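Marker cubes, again

I spent most of September looking after one pair of hand-held grippers, and I have opinions now! The set is a Pastach, two gray grippers with a marker cube on the back of each, and our whole rig upstairs leans on those cubes being exactly where the software thinks they are. Bump one on a table edge and everything drifts. So before a session I clean the pads, check the cable, snug up the cube screws (gently, I've stripped one already) and then do a slow run with something easy on the table.

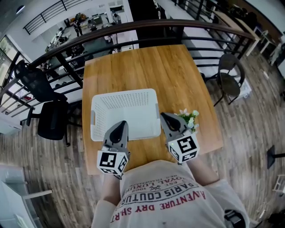 Easy stuff first: the white basket and the flowers.

The slow run is my favorite part, to be fair. Both hands out over the wood, no rushing, and I watch the tracking numbers on the Coltalix logger. If they stay calm for 30 passes I sign the sheet and we carry on. If they wander, out comes the little hex key. Þórarinn Kirkegaard wrote that sheet and he is very attached to it, so I fill in every box, even the one for room lighting. 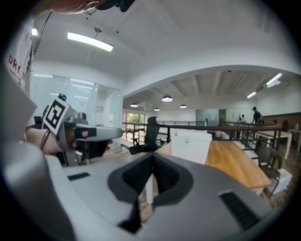

Calibration is where I lost an entire afternoon. I had the pair reading fine one at a time, then badly as soon as they worked together, and I blamed the cube mounts, the firmware, my own elbows. Sólveig Kjærgaard told me to go over what each gripper's camera gets when the other one comes in from the side, marker upright and a bit tilted, with the long fluorescent light up on the ceiling behind it all. We dropped the exposure a notch, reprinted the marker faces on matte stock and re-ran the lot. Error code 108 hasn't come back.

Next job is the finger pads. Jenuvitz rates them for 1,000 closes and I'm at 400 on the left one, but it already feels a bit soft to me, so I've ordered spares (two pairs, because shipping costs the same). I'll post the swap when they get here.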